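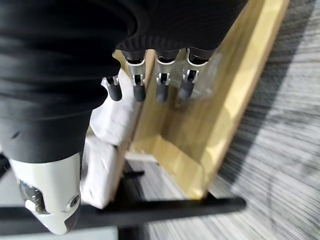 Notes for Week 3: Getting Ready for a Solo Contest

Ilona Kovács
Posted in February
8 comments · 50 shares

Welcome back, everyone, and thank you for such a lively discussion of reeds last time (I have never heard so many opinions in one small room!). This week we move on to playing in front of a judge, and I'd like you to read these notes before class so we can spend most of our time with the instruments out.

Choosing your tune

Pick something you have known for a good while. Students always want to bring the newest, fastest piece they've learned, and I understand it, I did the same at my first Rostthorpe contest and came apart in the second part. A plain slow air with steady time will score well with most judges I've played for.

Tuning

Give yourself longer than you think you need. Hall air is different from the air in the warm-up room, and your drones will drift when you walk between the two. Play for a few minutes, stop, listen, then tune again — and leave the chanter alone once it's settled.

Reading your score sheet

Judges write fast and in shorthand. "Exp." means expression, "tech." means fingering, and a wavy line usually means the tempo wandered. Ask a steward if you can't read it.

For next time

Learn the first two parts of the Nyitrai march, page 8 of the packet, and bring a pencil. We meet in room 614 as usual.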